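Plutiva Finally Gets Its Little Satellite Off the Ground (and I Stayed Up for It!)

Okay, so I've been going on about Plutiva on this blog for ages, and if you've been reading along you know how many times I've had to type the word "scrubbed." Well, I get to type a different word now. Launched! The small rocket company from Dretdale sent up its weather satellite, Cornimdale, early this morning, and I watched the whole thing on the webcast with a blanket over my head and a mug of tea I forgot to drink.

The first try was back in September, and it got called off for wind. Then came a valve problem, then more wind, and then a fishing boat that wandered into the safety zone and took its sweet time leaving. I think even the announcer was getting tired. This time the countdown just kept going, and I kept waiting for somebody to say "hold," and the next thing I knew there was fire.

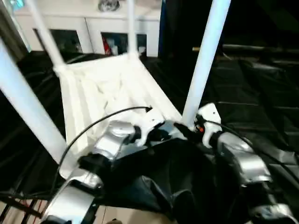
What went up

Cornimdale is a small satellite, 501 pounds with its fuel on board, and its job is to measure moisture in the lower part of the atmosphere over the open ocean. That sounds dry (sorry), but forecasters have big gaps out there where they don't get many readings, and the company wants to help fill them in. It carries 4 instruments. The one I'm most curious about is a little microwave sounder that can see through clouds, built by a team under Siham Slaoui, the lead engineer on the project.

Slaoui was on the webcast before liftoff and she was great, very calm, explaining the solar panels with her hands while people ran around behind her with headsets on. She said the team had tested the panel hinges so often that she hears the click in her sleep. I believe her! After the panels opened in orbit the camera went back to her and she just put both hands flat on the desk and breathed out. I rewound that bit twice.

The rocket itself was the Abou Zeid, the company's only model so far, and it flew from the coastal pad south of Dretdale. It's a two-stage vehicle and nothing about it gets reused, so if you tune in hoping for one of those landings on a barge, you'll be let down. The first stage dropped into the water inside the marked area. The second stage burned a few seconds longer than the plan said, and there was a quiet stretch on the webcast that made me pretty nervous, but the company put out a note later saying the orbit is well inside what the satellite needs. 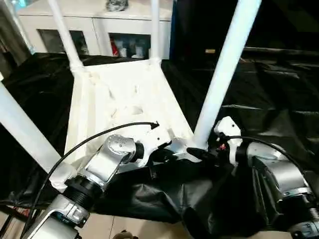
The crowd was bigger than I expected, too. Plutiva opened the bluff above the pad to the public and handed out free passes, 1,361 of them, and they were all gone the same afternoon. I tried for one and got the spinning wheel on the website until it told me to check back another day. Next time I'm setting an alarm. A reader who did get in wrote to me that the sound took so long to reach the bluff that people had already started cheering and then had to cheer all over again when it hit.

So what's next? The satellite spends more than 4 weeks in checkout, with the instruments switched on one by one, and the first real readings should come after that. The company says the early data will be free for anybody to download, and I'm planning to poke at it myself, though I'll need help with the file format (if you know your way around that stuff, please leave a comment).

There's a second satellite already being put together in Dretdale, and it's supposed to ride on the same kind of rocket. I asked the press office for a date and got a very polite email with no date in it. I'll post again when the sounder is switched on, and I still owe you all the piece on the tracking station.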